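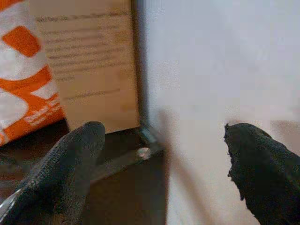
What should the fingers be covered with before the first grip test?
Any close-knit fabric that grips a smooth surface, cut from an old work glove if you have one, and fixed at the back of the finger so that no seam sits on the gripping side.

Session 2: Fingers, wrists and first moves
Two-arm build, Warnley shared workshop
Notes by Hatem Benjelloun

By now both arms should be bolted down and wired. Check the joint screws again before you power up. They work loose after the first few runs, and a loose elbow will look like a software fault.

Wrist view. With the gripper open, the tips of both fingers should show in the wrist picture, one each side, with clear space between them. If only one shows, loosen the camera mount, turn it a little and tighten it again. Do this before calibrating. The Priltcombe group did it afterwards and had to repeat the lot.

Head view. Both forearms should come into the picture from the bottom when they are raised.
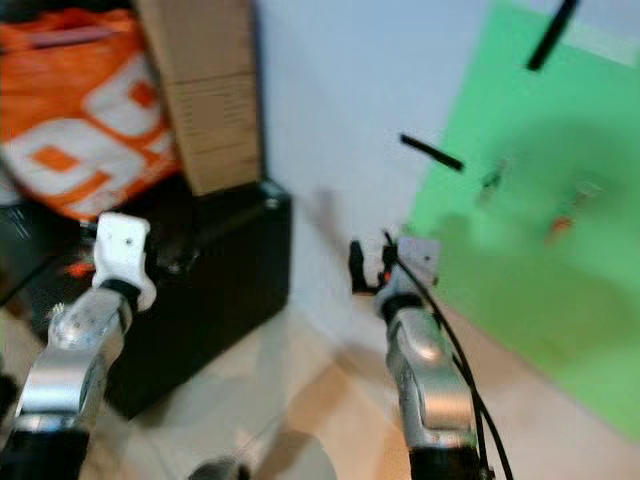

Keep the speed limit at 29 per cent for the whole of this session. Raise one arm, stop, then raise the other. Moving both together comes later, once you have the zero positions written down.

Cables need enough slack for a full turn of the wrist. Leave a loop at the top joint and tie the rest to the forearm, loosely. Ríos ties are reusable and there is a bag of them in the drawer under the vice.

For the grip test use an empty Fillix tub. Close on it, lift it 50 mm, hold and put it back. Write down each slip. Worn fabric should be changed before you alter the grip force.

Bring your log sheets on 23rd July. Wiring diagrams are on page 102 of the build folder.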